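The Second Arm

1. August

The lab was on the top floor of the Utton building and the air conditioning quit at four every afternoon. Margit Hegyi did her runs in the morning for that reason. By lunch she had her numbers, and in the afternoon she sat with the windows open and tried to work out what was wrong with them.

The task was jars. The arms had to take jars out of a tray and put them back where they came from, and the policy that drove them was called Dikon. She had trained it on 1,000 demonstrations, most of which she had done herself, and she had tested it 100 times on each of the layouts in the plan. On the tall jars it did well. On the short one it failed more often than she could explain.

Cristóvão Sequeira read the draft of her chapter on a train and called her from the platform.

"You say the arms share the work," he said.

"They do."

"How do you know?"

She said there were two arms and both of them moved. He said that his kids both moved when he asked them to set the table.

She didn't answer that. He told her to run it again with the left arm switched off, then with the right one off, same layouts, same number of trials, and to write down what happened before she formed a view. Then his train came.

She wrote the plan that night at the kitchen table. Baseline first, both arms on. Then left only. Then right only. She put the jars in the order she would place them and drew the tray as a box with rounded corners.

In the morning she wiped down the tray, set it in the enclosure and put out the jars for the first layout. The short one went at the back left with its lavender lid, one of the tall ones in front of it, and the other tall one just left of center. The right half of the tray stayed empty. She had always liked this layout. It looked hard and it made a good slide.

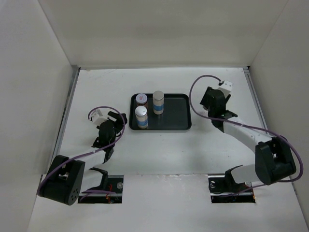 2. Left Only

She had expected the left arm alone to do worse. It had to reach over the front jar to get at the short one, and she had written in the draft, in a sentence she was proud of, that the right arm helped by clearing the way.

It did no worse. She ran the layout all morning and got the same score as the baseline, give or take a jar. She checked that the right arm was really off. She pulled the plug on it and ran ten more.

Then she did right only, and the score dropped to almost nothing.

She went back to the recordings. There were 222 failures in the old set and she watched every one, with the sound off and a sandwich going stale next to the keyboard. In the failures the right arm came in late, after the left had already started down, and the left arm stopped and backed away from it. Then it tried again, and the right arm came in again. In the successes the right arm mostly hung where it was.

She looked at her demonstrations last. She was left-handed. She had known that for thirty-four years and had not put it in the chapter.

3. Nyitrai

The shop across from the Utton building was called Nyitrai and sold coffee and keys. Cristóvão bought two coffees and read her new table standing up.

"So it's a one-arm result," he said.

"On that layout. I've got the others to do."

"And the other layouts?"

"I think they'll be the same. I haven't run them yet."

He turned the page over to see if there was anything on the back. He asked who else could do demonstrations. She said there was a student in the Drinon group who was right-handed, and that she had already asked him, and he wanted to be an author.

"Make him an author," Cristóvão said.

She said the chapter was due in three weeks. He said he knew when it was due. He asked what she was going to do with the sentence about clearing the way, and she said she had deleted it on the stairs.

They crossed back over. It was a little before four. She went up ahead of him and started setting out the jars, with the short one on the right this time.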